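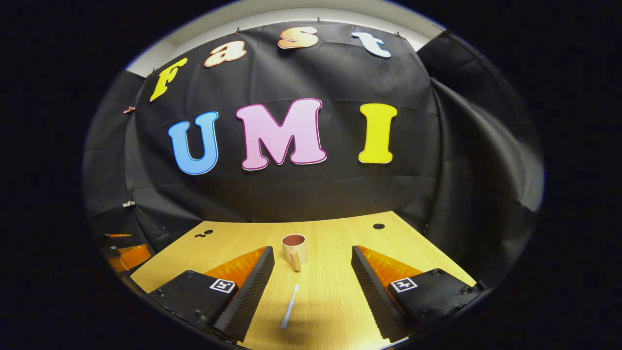
How should cut-out letters be mounted on a fabric backdrop?

The letters should be laid out on the floor first, measured for spacing, and then fixed to the cloth with removable fasteners once the cloth is hanging. Letters attached to a flat cloth and lifted with it will usually shift or pull away.

Display and Exhibit Services, Denedholm Center
Posted 01/08/2020

Departments preparing tabletop displays for the February open house are asked to review the following guidance before reserving backdrop materials. It replaces the single-page sheet issued with the previous display kit and applies to all rooms on the first and second floors, including the Vilela Room.

Backdrop cloth
Black cloth remains the standard issue. It may be reserved in two widths, and each width is stored folded in the labeled bins beside the supply window. Cloth that has been folded for some time will carry creases across the middle, and these are most noticeable directly under a line of lettering. Departments should sign out a steamer with the cloth and hang the cloth the day before the display opens. Irons are not permitted on any of the fabrics.

Clips
Cloth is to be held by clips along the top edge and down at least one side. A cloth clipped only at the top tends to swing when doors are opened. Clips should be placed between letters where possible, so that they do not compete with the wording. The Fladex clips in the kit open wide enough for the standard frame. Tape, pins and staples may not be used on the frames or on the walls.

Lettering
The lettering supply now stands at 437 pieces, stored by letter and then by color. Light and bright colors are recommended against black: yellow, pink, sky blue and peach all remain legible under the ceiling lights. An outline in a darker shade of the same color gives the letter a cleaner edge. When a title runs to two rows, the more important word should be set in the larger, bolder capitals, as with "UMI" beneath "Fast" on the black cloth shown with this item. Mixed colors within a single word are acceptable for short titles. For longer titles, one color per row is preferred.

Departments that need a letter not in the supply may request that it be cut. Requests are limited to 13 pieces per display and should be submitted on the Wornard order form, with the color and the height written out in full. Letters cut for one display become part of the general supply when it closes.

Tables
Tabletops should be kept clear of adhesive residue and should be wiped with a soft, damp cloth before and after use. Heavier items belong toward the back. A table placed in front of a backdrop should stand far enough forward that the cloth hangs freely behind it.

Returns
All letters, clips and cloth are to be returned to Room 203 by the close of business on the day after the display ends. Cloth should be folded along its existing lines and letters placed flat in their envelopes. Damaged pieces should be returned with the rest and noted on the sign-out card.

Reservation forms are available at the supply window and in the mail area outside Room 200.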